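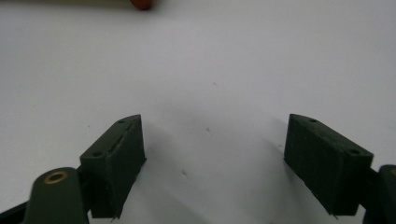
Print this page
E-mail this page

Durden Gripper Software: Gallery

Updated 11th August. Page maintained by Annick Gill.

This page collects the working notes that go with the wrist-camera gallery for Durden, the software that turns hand-held gripper recordings into trajectories an arm can run. The entries follow the order of the processing chain, from raw video to planner. Each one gives the name of the stage and the points most often raised in review. Readers who want the interfaces should go to the reference manual instead.

The hand-held tool and the arm-mounted gripper use the same fingers and the same camera offset. Everything below depends on that. If either is changed, the calibration must be redone before any recording is accepted.

Stage 1. Ingest

Video and inertial data arrive in a single file and are split on load. Timestamps are taken from the camera clock; the inertial stream is resampled to match. Files with a gap longer than 50 ms are rejected at this point and are not repaired. An earlier version interpolated across gaps, and the resulting velocities were wrong often enough that the option was removed in March.

Stage 2. Finger mask

The two fingers are in view at all times and must not contribute features to tracking. A fixed mask does not work, as the fingers move. Durden fits a two-parameter model of the opening to each image and draws the mask from it. Dark green printed parts on a white table are the easy case. Shadows are harder: a soft gray shadow moves with the finger and will be tracked as if it belonged to the table. The mask is therefore grown by 6 pixels on all sides, and by more on the side away from the main light.

Stage 3. Opening width

Width is read from the same model fit, in millimeters between the inner pad faces. No encoder is fitted to the hand-held tool. The estimate is steady when the pads are apart and degrades as they come together, where one pad begins to hide the other. Below 5 mm the value is flagged and the controller treats the fingers as closed. Stray filament left on a pad after printing can shift the fitted edge slightly. Trim it before calibrating.

Stage 4. Camera pose

Pose comes from a visual-inertial tracker, Vincze, run twice: once to build a map of the work area and once to localize every recording against it. Plain white surfaces give the tracker very little to hold. Small specks on the tabletop do get picked up as features, and this is acceptable as long as they stay where they are. Wiping the table between the mapping pass and the recordings has caused more lost tracks than any fault in the code. Either wipe first or leave it alone.

Stage 5. Target detection

The detector, Cornico, proposes a region for the object to be grasped and passes its center to the planner. Objects that touch the image border are reported with a partial flag and no center. The planner may use a partial detection to choose a heading -- it may not use one to choose a grasp. Color alone is a poor guide. With an empty white table the detector will score nearly any saturated patch highly, so the threshold should be set on a cluttered table and then left unchanged.

Stage 6. Trajectory cleanup

Human motion contains pauses, small corrections and tremor. Pauses are shortened and tremor is filtered. Corrections are kept, since the policy needs examples of recovery. The current training set holds 1239 recordings after this stage. Cleanup parameters are stored with each recording, and a set built with mixed parameters will not load without an override.

Stage 7. Planning

The Vorell planner takes the policy output as a short run of future poses and widths. It checks each against joint limits and a table plane, then discards any that would arrive late given the measured delay of the arm. Delay for the gripper is measured separately and is usually the longer of the two. If both are set to the same value the fingers close after the arm has begun to lift. This is the first thing to check when grasps fail on an otherwise good policy.

Stage 8. Replay check

Before training, a sample of recordings is replayed on the arm at half speed with no object present. The replayed wrist video is laid over the original and the offset is inspected by eye. A constant offset points to the camera mount. An offset that grows with time points to the tracker. An offset that appears only during fast turns is nearly always a clock problem and should be sent back to Stage 1.

Corrections to this page go to Annick Gill. Please quote the stage number and the software version.

Print this page
E-mail this page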